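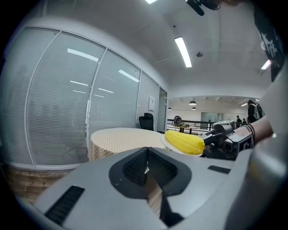 Is the early sweetcorn worth it?

09/06/2025

Every year the first cobs turn up in the shops a little sooner, and every year we are told they are as sweet as the ones in late summer. I have my doubts.

Araya, the growers' group out at Rosov, says its new early variety keeps its sugar for days after picking. Perhaps it does. Leopold Zürcher, who speaks for the group, told our March meeting that 146 households had tried it and most were "very pleased". He didn't say what they had been asked, or whether they had paid for their corn. People tend to be pleased with free corn.

Edeltraud Bachmann bought two cobs at full price and thought them watery. Tadeo Herrera liked his, though he admits he put a good deal of butter on it.

The other claim is that boiling ruins the flavour and only steaming will do. I have tried both and couldn't tell them apart – nor could my neighbours, who were given no hint which was which. Salt in the water made no difference that I could find either.

My own plan is to wait for the local crop and buy it on the day it is picked. If anyone has kept an early cob in the fridge for a week and still found it sweet, write in and say so. Please mention the butter.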